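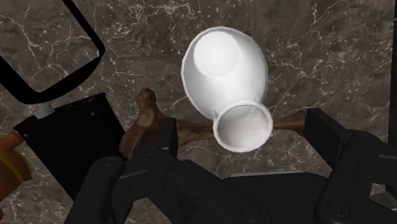

How long does a litigation hold stay in force in Fluvex?
It stays in force until the matter owner releases it. Closing the matter does not lift the hold, and neither does the retention schedule.

4. Setting up a litigation hold

This section covers placing a hold on documents and mailboxes when a claim has been filed or a demand letter has come in. You need the Matter Owner or Records Lead role. If the Holds tab is missing from your matter page, ask your administrator to check your role under Settings > People.

4.1 Before you start

Have the matter number ready, along with the names of the people whose records are affected (called custodians in Fluvex) and the earliest date of interest. If outside counsel sent a preservation letter, save it as a PDF. The upload limit for a single attachment is 2,000 KB.

4.2 Create the hold

1. Open the matter and select Holds > New hold.
2. Type a name. Custodians see this name in their notice, so leave out anything privileged. "Lollstead supply contract" is fine.
3. Choose the hold type. Use Full for mail, files and chat. Use Files only when the dispute concerns drawings, invoices or other stored documents.
4. Enter the start date. Leave the end date blank if the events in dispute are still going on.
5. Attach the preservation letter, if there is one.
6. Select Save draft.

Note: A draft hold preserves nothing. Records can still be deleted on schedule until the hold is issued.

4.3 Add custodians

1. On the Custodians panel, select Add.
2. Search by last name or department. For more than a handful of people, select Import and choose a CSV file with one email address per line.
3. Check the list for former employees. They show a gray tag and have no active mailbox, but their archived mail is included.
4. Select Confirm.

An import can contain up to 1,489 lines. Split longer lists into two files. If a line is rejected with code 119, the address does not match any person in the directory. Correct it and import that line again.

4.4 Issue the hold

1. Select Preview notice and read it through. The standard text is the Jallham template unless your office has loaded its own.
2. Set the reply deadline. The default is five working days.
3. Select Issue.
4. Wait for the status to change from Pending to Active. Large mailboxes can take overnight.

Caution: Do not edit the custodian list while the status is Pending. The change will be dropped without a message.

Caution: Phones and personal laptops are outside the system. Ask each custodian in writing about text messages and record the answers under Notes.

4.5 Track replies

The Replies panel shows who has acknowledged the notice. Reminders go out at 9:00 a.m. on the day after the deadline and every third working day after that. After three reminders the custodian's manager is copied. To stop reminders for a person on leave, open the person's row and select Pause.

4.6 Release the hold

1. Get written approval from the lawyer in charge and attach it to the matter.
2. Check the Overlaps panel. If the same custodian is on another hold, those records stay preserved under that one.
3. Select Release and enter your password.

Once a hold is released, the normal retention schedule applies again at midnight. A release cannot be undone. If you release one by mistake, issue a new hold the same day and call the records desk.

Offices still using the Fujimoto archive connector must release the hold there as well. See section 7.

Questions about the notice template go to Maysoun Matar at the records desk, extension 1936.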